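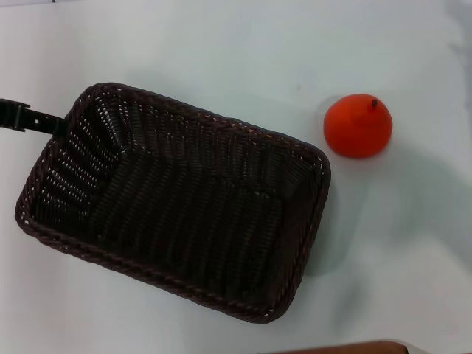 Senan Kinsella asked why the depth view turns every woven basket into a colander, and whether the planner minds. It does. The gaps near the rim let the table through, and the mapper, being literal, reports a basket with no sides. Work through this section before your first pick.

Manual > Perception > Containers

4.3 Teaching Konelar about a basket

1. Put the basket on the table with one piece of fruit beside it, clear of the rim. Leave the basket empty.
2. Open Scene Setup and choose Capture. Wait for the point count to pass 3,000.
3. Draw the outline along the outside of the rim. Include any handle or bracket that sticks out. The arm will find it if you don't.
4. Tick Fill Holes and set the limit to 30. Higher values fill the basket as well, and you will own a very convincing solid block.
5. Name the fruit and the basket. "Thing" and "thing 2" are accepted, and regretted by Thursday.
6. Press Plan, then Preview. Check that the path goes over the rim and down.

Search the manual Go

Note: Dark weave on a white table upsets auto exposure. Lock it on the basket floor – the table will look washed out, and the planner won't care.

Note: Error 439 means the outline isn't closed. It also appears when the outline is closed but was drawn too fast. Draw it again, slowly, with an expression of respect.

Caution: Do not skip Preview. Fill Holes changes only the map, and a real rim is as hard as it ever was. Keep a hand near the stop button for the first two picks.

We use cookies to remember your settings. Accept Manage

7. Save the scene. Konelar does not save it for you and has never claimed to.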